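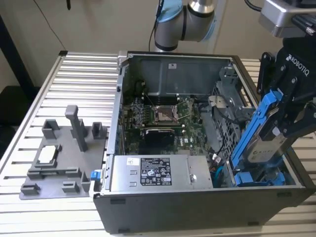
Gripper Comparison for Computer Disassembly
Photo Gallery, Letex Automation Laboratory, Sallurby

In July the laboratory began a comparison of end-of-arm tooling for the repair and recycling of desktop computers. The work is directed by Nurhan Bozkurt and supported by the Dubey program for equipment reuse. Its purpose is to establish which combinations of gripper, fingertip and wrist camera can handle drives and carrier trays without damage to the parts or the case.

Hard disk drive and carrier
A Robotiq gripper holds a silver hard disk drive in its blue plastic carrier tray, at an angle to the drive bay. The tower lies on its side with the side panel removed, so that the arm can work from above. Drive handling was chosen as the first task for all tooling under review.

Test conditions
Each gripper is assigned 800 cycles on the drive task, divided between two fingertip designs. Three approach angles are used. Arm speed and payload settings are kept the same throughout, and any cycle stopped by the force limit is recorded as a failure.

Next stage
The second stage will extend the comparison to 2000 cycles and will include memory modules and cable connectors. Control software for both stages is maintained under the Bultuvitz project. Requests to visit the laboratory or to obtain the test procedure may be addressed to the Letex office in Sallurby.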